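3.2 Bench layout and cameras

The cell was put together in the Varnstead shared workshop on a table with a white top. Two black arms work over it. The left arm carries a parallel gripper, and the right arm ends in a flange that takes a tapered tip with a thin blue cord. Both are driven by the Brilum controller, and the firmware was ported by Tonantzin Tlapale in January. We logged 758 trials, of which 80 were discarded after a loose connector on the controller board was found. 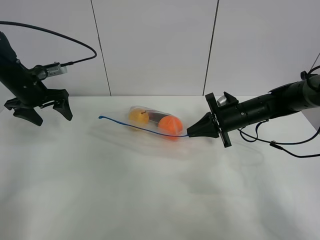
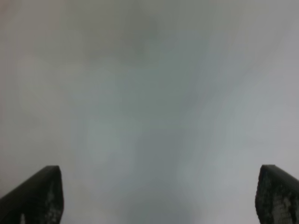
Figure 4. Bench view with the bagged fruit between the arms (first), and wrist view with the gripper open (second).

Bag position was estimated from the bench view alone. The wrist view was used only to check finger opening before each close command, with exposure held fixed for the whole series. Joint speed was limited in software, and the limit was raised once, after trial 280.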